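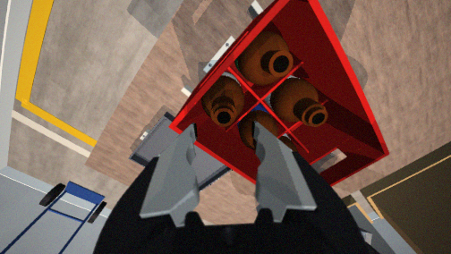

*Figure 1. Crate station in the simulator, gripper open, bottles in their dividers.*

# Can it do the stockroom yet?

I picked this topic after a summer job in the back of a grocery store in Utstead, where a good chunk of my shift was sorting returned bottles into crates. It's dull work and you don't need much training for it (mine took one coffee break), so I figured it had to be close to automated by now. My project partner, Bram Meijer, figured it wasn't. We made that disagreement the report.

## What we did

Everything ran in a simulator. We don't have an arm of our own at Plimdale, and Ms. Montecinos was pretty firm that we weren't going to get one by May! So we used a shop-floor setup with a two-finger gripper and gave it two chores:

1. Take one bottle out of a divided crate and stand it on the table.
2. Pick up a small red box and move it to a marked spot.

A try counted as good if the thing ended up where it should, upright, with nothing else knocked over. We were strict about the knocking over part. My old boss would have been too.

We did 1000 tries of the bottle chore. The arm used a control program that Octavio Inga wrote for his own project last year and let us borrow, with the speed turned down. All the bottle tries together took 58 hours on the lab computer, mostly at night, and I still owe Octavio for hogging it.

## The bottles

It got 332 good ones out of 1000. Bram was insufferable for a week.

What surprised me was how much of the trouble came before the arm touched any glass. The fingers have to go down on both sides of a bottle neck, and with dividers, crate walls and other bottles in the way there just isn't much room for them. I do this by feel. My hand goes in, bumps something, slides over, and I'm holding a bottle without having thought about it. The program we used picks a spot first and goes straight there, so if the spot is a little off, a fingertip lands on a divider or the next bottle over.

The leaning bottles were worst. If the neck tilts, the arm has to tilt too, and a lot of the time it closed on one side of the neck first and pushed the bottle further over. We also threw out 36 tries from an earlier batch where a bottle started halfway through a crate wall, which was our mistake in the setup file. Those aren't in the 1000.

## The red box

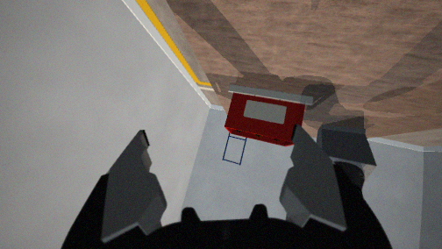
*Figure 2. Red box station, with both fingers open and the blue outline on the pale surface.*

I expected this one to be boring, and it kind of was, in a good way. There are no dividers and no bottles to work around. We only got through a short batch before our computer time ran out, so I'm not giving a score for it. Watching the playback, though, the arm looked a lot more sure of itself, and most of the misses were about the angle. It would get hold of the box fine and then set it down crooked.

Bram thinks we should have spent more time here, and he's probably right. Putting things down neatly is half of shelf work and I'd hardly thought about it.

## So, yet?

For the bottles, I'd say no, at least with this gripper and this program. One in three would get you sent home from Utstead by lunch. For single boxes on a clear table I'd say maybe, and I'd want a full batch before I argued with anyone over it.

Some caution about our numbers: simulated glass doesn't break or get sticky, and real returned bottles are very sticky. Next I'd like to try thinner fingertips, and a program that feels around after the first bump. Octavio has a rough version of that second one and says we can have it once he fixes the part that crashes.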